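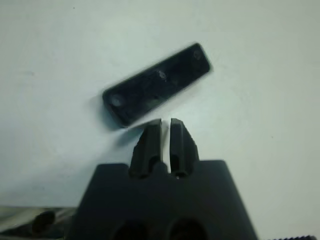
Repair Shelf at Wadstead: progress report to the Dreltley Fund
17/04/2025

Dear all at Dreltley,

Thank you for your patience with this one, which is a little longer than the last, mostly because there is more to tell. When I wrote to you in September we had just been given the back room at Wadstead and were still working out where the benches would go. I'm very happy to say that the room is now in regular use, and that your grant of $2,000 has gone almost entirely where we said it would: on the worktops, the drawers and the small spare parts that keep household things out of the trash.

The small parts have turned out to be the heart of the whole project. People bring us a lamp, a blind or a folding chair, and nine times out of ten the thing is perfectly good apart from one bit of plastic that costs pennies and can't be bought in any store near Zerkthorpe. The flat black bars with a hole toward each end are a good case. They are such plain little pieces, with rounded corners and a small raised mark between the holes, and I must have walked past a hundred like them in my life without a thought. Now I find myself picking them up and turning them over to look for scuffs! We use them as joining plates on the folding racks, and we have put 15 of them back to work since the winter.

Sorting has taken longer than planned. We inherited several boxes of mixed parts from the old Yordanov hardware store when it closed (a lovely gift, and a very muddled one), and each piece has to be laid out flat, checked and matched before it gets a drawer. We chose white worktops for this job, and I'm so glad we did, as dark parts are easy to find against them. They do show every smudge and speck, I'll admit, and a wipe-down at the end of each session is now on the closing list along with the lights and the heater.

We have settled on three groups for the plastic pieces: good to use, good for a pattern, and past saving. Scuffs on the face don't matter to us. A crack running out from a hole does, and so does a bar that rocks when you lay it down. I wrote the rules on a card and taped it inside the cupboard door, where it has already been corrected twice in other people's handwriting, and is much better for it.

As for the sessions, we have held 14 of the planned evenings, with 7 still to come under this grant. The early ones were quiet. Since the notice went up in the library we have had to start a sign-up sheet, and on two evenings people were kind enough to wait in the hallway with their toasters on their knees.

One change to report: we had set money aside for a label printer and have spent it on more drawers. Pencil on masking tape is doing the job nicely, and the drawers were needed sooner. I hope that is all right with you, and I will of course put it in the final accounts.

Next we want to finish the Yordanov boxes, copy out the parts list so that the group in Zerkthorpe can borrow from it, and find a better lamp for the far bench. If any of you would like to come by and see the drawers, please do. There is always coffee, and usually something in pieces.

With warm thanks,
Leopold Ammann
Repair Shelf, Wadstead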